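Golarari hand-held grippers, long-term review: a lovely tool with a loose plate

By Rajeshwari Krishnan
Reading time: 5 minutes
Print this page | E-mail this page

I had wanted a go with the Golarari pair ever since Fekus started using them at the Jirnmont workshop, and when I finally got three weeks with a set in February I was grinning by the end of the first morning. They are a delight to use. They also spoiled 187 of our recordings before we noticed anything was wrong, so this review is going to be a bit of both.

You get two grippers, left and right, each with a pair of curved grey fingers, black rubber pads inside them, a small camera and a square black-and-white marker on a white plate. You hold one in each hand and do ordinary household jobs with them, and the recordings are used to teach a robot arm to do the same jobs. The software works out where each gripper is from its marker, so everything hangs on that marker staying exactly where it was when you calibrated. Remember that bit, it comes back.

In the hand

The first surprise is how quickly you stop thinking about them. The trigger has a long, light pull with a little firmness at the end, and after ten minutes I could pick up a sock by one corner. I'd expected to fumble with soft things, but the curve of the finger does a lot of the work for you: it comes round behind the cloth and the pad settles into the folds. We did towels for most of the first week (folding, carrying, wiping down the furniture) and I hardly dropped any. My favourite job was wiping along an edge, where you can feel the pad press and slide through the handle. It really is a pleasure!

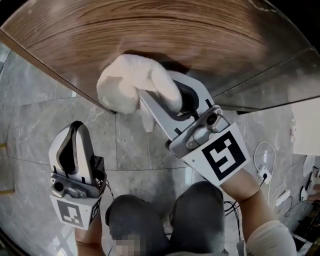
Right gripper closed on a towel at the front edge of the wood, left gripper open.

The pads deserve a paragraph of their own. The rubber is soft enough to follow whatever it meets and the mesh-like texture on the inside grips without leaving fluff everywhere. I ran over 100 towel folds on one set and couldn't see any wear worth mentioning. Swapping them takes a minute with the little driver in the box, and they only go in one way round, which I am grateful for at half past four in the afternoon.

Weight is fine for short stints. My forearms complained after forty minutes or so and I learned to take a break before they did.

What went wrong

We had made 800 recordings and were feeling rather pleased with ourselves. Then we played a batch back and the right gripper was floating. On screen the fingers closed on thin air a thumb's width to one side of the towel, and in the worst ones the whole gripper seemed to lean over as the job went on. A robot arm following that would have closed on nothing, or pushed straight into the furniture. Ours was still switched off at that stage, thank goodness.

We blamed the lights first, then the software, then me. I lost the best part of a day to recalibrating. Each time the numbers came back clean, the first few recordings were perfect, and then off it went again.

The culprit was the marker plate. On our right-hand gripper the plate's fixing had worked slightly slack, and it could rock by a hair when you twisted your wrist. You couldn't see it just by looking. I only found it by pinching the plate between finger and thumb and giving it a wiggle – there was a tiny click. Calibration had never caught it, as you hold the thing nice and still for that, and wiping down a cabinet is about as far from nice and still as you can get.

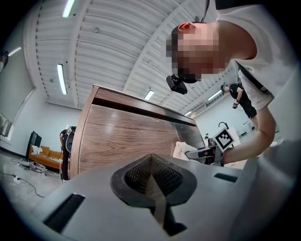

Looking up past a finger pad towards the cabinet, with another gripper being used near the white cloth at its right end.

Going back through the recordings, the slow jobs were mostly usable. The wiping and shaking-out ones were nearly all bad. We threw out 187, and I'd sooner lose those than have an arm learn from them.

I wrote to Turunen, who supplied our set, and had a reply before lunch the next day. They sent new screws with a locking patch already on the thread and a one-page sheet on how tight to do them up. Full marks for speed. I'd have liked that sheet in the box to begin with, and I told them so. Since fitting the new screws we haven't had a single floating gripper, though I would want a few more months before I called it cured.

Wiggle before you start

If you have a pair already, please do this at the start of every session:

Pinch the marker plate and try to rock it. Any click at all, stop and tighten.
Twist your wrist sharply a few times, then run the position check again.
Make one recording, play it back, and watch the fingers meet the object.

It takes less time than making the tea. We now repeat the playback after lunch as well, and nothing goes near the robot arm until one of us has watched it through.

A word about cables

My other grumble is the lead at the back of each gripper. It is thin and light, so it doesn't tug at your wrist, but it does hang down where your knees and feet want to be. Add the power strips and everything else on the floor and you have plenty to catch a toe on, particularly if you are wearing a headset and your mind is on a towel. I caught mine once and the plug came out mid-recording. No harm done, but I'd like a clip on the handle, or a longer lead that could run up the sleeve and over the shoulder. I've been using a strip of hook-and-loop tape at the elbow and it helps a lot.

Would I have them again?

Yes, and I was sorry to hand them over. The grip is the nicest I have used, the pads are excellent, and people who had never touched one were folding towels inside a quarter of an hour. If Golarari ships the locking screws as standard and puts a wiggle test on page one of the booklet, most of my complaint goes away.

Liked: trigger feel, soft pads, easy to learn, quick help from Turunen
Didn't like: marker plate that can slacken unseen, trailing leads, thin booklet

Print this page | E-mail this page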